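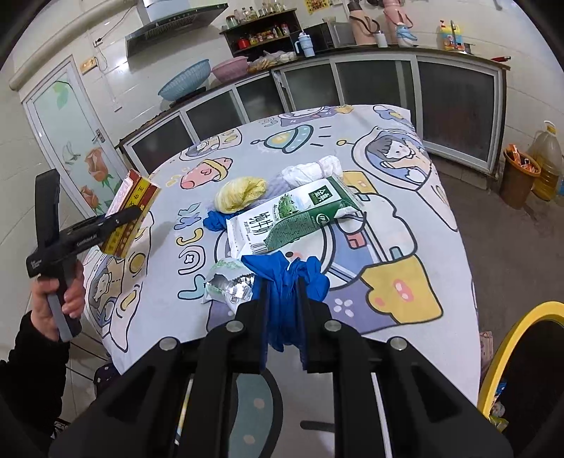
A kitchen table with a flattened milk carton, a crumpled wrapper and a blue disposable glove.

When Ilse Bakker moved into the upstairs flat in Mirnalport, she put her rubbish out on the wrong morning for most of the first month. The bags came back up the stairs with her. "I had lived in four towns and every one of them did it differently," she says. "I thought I knew how a bin worked."

She now runs the waste advice desk for the Groen housing association, which looks after 138 flats near the harbour. The job is part-time and she has held it for 8 years. Most of it is answering the same few questions by phone.

The commonest is about cartons. Milk and juice cartons are mainly card, with a thin layer of plastic, and long-life ones usually have aluminium foil in them as well. In Mirnalport they go in with the plastic and tins. In the next district they go somewhere else. "People put them with the paper because they look like paper," Bakker says. "I don't blame anyone for that. Rinse it, squash it, put the cap back on. That is all I ask."

Crisp packets and sweet wrappers are harder. Under the local rules anything with a foil lining goes in the general bag, and so do disposable gloves of every kind. Bakker gets letters about the gloves. "They see plastic and they want to recycle it. I understand. But the sorting plant can't take them, and I'd be lying if I told them something else."

Last year the desk answered 681 calls. January was the busiest month, when the new collection calendar arrived and the glass day changed. The calendar was printed in two colours so close together that several tenants could not tell them apart. Bakker had it reprinted and delivered the new copies herself, over three evenings.

She works alongside Nele Martens, who handles the bulky collections. Martens is blunter about the job. "A sofa on the pavement is a sofa on the pavement," she says. "I ring the bell and ask whose it is. Usually somebody tells me." The fee for a bulky pick-up went up this year, and she expects more arguments over it.

Both women would like a food waste bin for every kitchen. A trial on Kornine, the street behind the church, gave each household a small caddy with a lid and a roll of liners. Bakker says the general bags there got noticeably lighter, though there were complaints about smell in warm weather. She keeps a caddy at home and empties it every second day – more often if there has been fish.

The association will decide in May 2024 whether to extend the trial to the remaining streets. Bakker has asked for 100 more caddies and has been told to wait. In the meantime the phone is answered on weekday mornings, and the glass bank is still next to the bus shelter.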